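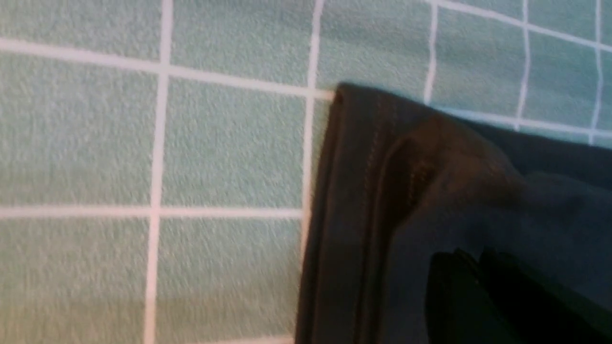
# Visit to the Oltulside robotics club, August

We got to Oltulside a little before ten in the morning. The club meets in the old cookery block at the back of the college, and you go in by the side door next to the bike racks. The front entrance is locked out of term. Zdenka Kos met us, gave us name stickers and took us straight through to the first room, where the cloth handling group had already started.

Zdenka teaches design and technology during the year and runs the summer club with Senan Ó Conaill. There were 3 of us visiting from Jallwood, where we hope to start a club of our own after half term, so most of our questions were practical ones: how many adults you need, what breaks, what it costs to keep going.

## Cloth handling

This is the main project for the summer. The students are teaching an arm to pick up a piece of clothing, open it out and fold it. They work on a pale green tiled surface. Muchen Yu, who is in her second year at the club, told us they chose it partly for the grout lines, which give them a grid to judge distances by. The lines also cause trouble. An early version of their program took them for the edge of the garment and kept trying to grip the worktop.

The garment that morning was dark grey. It had been left folded over on itself on the tiles, with the stitched hem down one side, and the task was to find a corner and lift it. Muchen said hems are the best place to start because the cloth is thicker there and the fingers get hold of something. A dark fold is the hardest part, as the camera on the wrist sees very little detail in it.

The students drive the arm by hand first, using a second, smaller arm as the control. Each go is saved, and the saved goes are used to train the program. They had 1166 saved when we visited, of which 454 were from this summer. Every one is watched back by a student and marked as usable or not. Archie Pollock was doing this when we came in and carried on for most of our visit. He had a printed sheet of rules beside him, for example that a go is thrown out if a hand comes into view or if the cloth slides off the tiles.

We each had a turn at driving. It is slower than it looks. I closed the fingers too high twice and picked up nothing, then got hold of two layers together and dragged the whole lot towards me. My colleague did better and managed to lift a corner, though she let go of it too soon.

## The Graler table

In the next room a smaller group is getting ready for the Graler, a regional contest for school and college teams. The task this year is sorting parcels by size. Velimir Radulović, who used to repair packing machines at Softić, comes in to help with the mechanical side. His group had their conveyor in pieces when we looked in, so we did not see it run. A drive belt had stretched and the new one was due after lunch.

Velimir showed us the parts drawers, which are labelled very well, and the logbook. Any student who changes a part writes down what it was and why. We are going to copy this.

## Questions and answers

Senan gave us half an hour over tea. The points I wrote down:

- They want 2 adults in the building at all times, and one of them must know how to stop every machine.
- Gripper fingers wear out faster than anything else. They print their own and keep a box of spares.
- Lighting matters more than they expected. They keep the blinds down all day so that the morning and afternoon pictures match.
- New students start by marking saved goes before they drive the arm. Some find this dull, but they learn what a good pick looks like.
- Clothes for the project come from the lost property box, washed first.

Parking is free behind the sports hall but you need to give your registration at reception. The bus stops at the end of the road - the last one back towards Jallwood goes at 4.40 in the afternoon during the holidays.

Zdenka has offered to send us the rules sheet and the drawings for the printed fingers. We have asked if four of our students can come over for a morning before the club closes for the summer, and she is checking with the college.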